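Subject: Re: [brelwood-kitchen] Sherbet from canned peaches, too icy
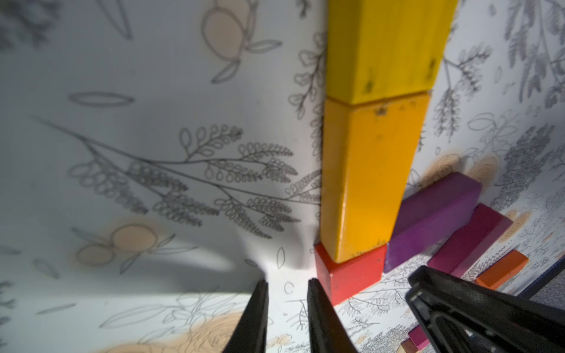 On Monday the Florkine Road member wrote:
> I tried the peach sherbet from the 1952 Plaltgate booklet and it set
> up like a brick. I used 2 cans of peaches with the syrup, milk, and
> the juice of a lemon. No ice cream maker, just a metal loaf pan in
> the freezer. Do I need more sugar? The booklet says to "beat when
> half frozen" and I did that once with a fork.

Sugar would help a little, but I think the fork is the trouble. I have the same booklet and the recipe is on page 79. It was written for people with an electric mixer, and it means a real beating.

What I do: drain the peaches and save the syrup. Boil the syrup down by half and let it cool. Puree the fruit, stir in the syrup and lemon, then the milk last. Freeze until the edges are firm and the middle is slushy. Scrape it into a cold bowl, beat on high until it is smooth, and put it back. Do that a second time an hour later.

I use whole milk. Skim came out icy for me too, even with the beating.

Bélanger peaches in heavy syrup work fine. The ones in juice need a quarter cup of sugar added before you boil.

Leave it on the counter ten minutes before scooping. Mine keeps a week with wax paper pressed on top, and after that it gets grainy.

Has anyone tried this with canned apricots?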